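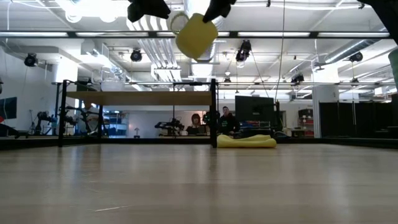

How many of the wage claim files have a usable hearing record so far?
661 out of the 1000 we pulled, and the rest are either waiting on the county or missing the page we need.

Progress report, Lolthorpe Wage Claims Study
To: Erzsébet Illés, grants office, Dradier Fund
From: Réka Pap
Aug 24, 2019

Erzsébet, sorry this is short and in bits, I'm between a records office visit and the student schedule. Longer tables in the attachment. Ask if something's not there.

Where we are

Reading of files started in May as planned. We are looking at what happens to workers who file a wage claim with the state and then get told they signed an arbitration clause. Main question still the same as in the proposal: do they go on to arbitrate, settle, or just stop.

Coding sheet is final. Version 3. Kristóf rewrote the section on employer response after the first batch, since "no answer" and "answer received late" were being put in the same box by half the readers. Old batch has been recoded. Took nine days we did not have.

Second readers: every file with an arbitration letter in it gets read twice. Disagreements go to Abdelghani Fahmy, who has been very fast about it.

What we see so far (please don't quote, not for the newsletter)

Of the 661 complete files, 79 have a letter from the employer raising arbitration. That is lower than I expected. Two possible reasons. One, the clause exists but employer never bothered to raise it at the agency stage. Two, the letters went to the worker and not to the agency, so not in our file at all. Can't tell these apart from paper alone. Interviews should help.

In 26 of the 79 we can find a filed demand for arbitration. The others, no trace after the letter. Doesn't mean they dropped it, some may have settled quietly, and a private settlement leaves nothing with the agency.

Most of the claims are small. Unpaid last check, overtime, tips. Warehouse and restaurant work mainly, then home care. Home care files are the thinnest, often just the form and a pay stub.

Interviews

Slow. Phone numbers in the files are old and a lot of them don't work. Letters by mail did better than calls. Jenő Nyitrai has been doing the evening calls and says people will talk once they understand we are not from the employer and not from the state. The consent form was too long, legal language all over it, so we cut it to one page. Review board has approved the short one.

Have asked the workers' center in Vanags if we can put up a notice. They said yes in principle, want to see the wording frist. Sent it.

Problems

Records fees. The county changed how it charges for copies and we're now paying per page instead of per request. The copying line is nearly used up. I'd like to move money from travel, where we are under. Form is filled in, needs your signature, page 2.

Software. The Plavum license ran out in the middle of July and we lost two days getting it back. Renewed for the year. Nothing lost, the backup was fine.

Missing pages. Some hearing records end before the decision. The agency clerk thinks these were scanned double-sided on a single-sided setting. She is checking if the originals are still in storage. If they are, someone has to go and sit there, probably me and Kristóf.

Staff

One student reader left for a full time job. Replacement starts next month, already trained on ten practice files. Nobody else is leaving that I know of. Hours for all readers are in the attachment, please note the column for holiday pay was wrong last time and is now corrected.

Next

Finish the remaining files, or write down why they can't be finished.
Interview calls, second round of letters.
First draft of the short paper on employer letters. Abdelghani has the outline, I owe him the methods part.
Meeting with the agency about whether we can see the claims that were withdrawn. These are kept seperately and were not in our request. I think they matter a lot, someone who withdraws the week after getting an arbitration letter is exactly who we should be looking at.

Need from you

Signature on the budget change.
An answer on whether interview gift cards can be sent by email, finance here says ask the funder.
Whether the final report deadline can move by a month. Not certain we need it, but would rather ask now.

Spending table, hours, and the coding sheet attached. The travel receipts are coming in a separate envelope, Jenő has two still to find.

Réka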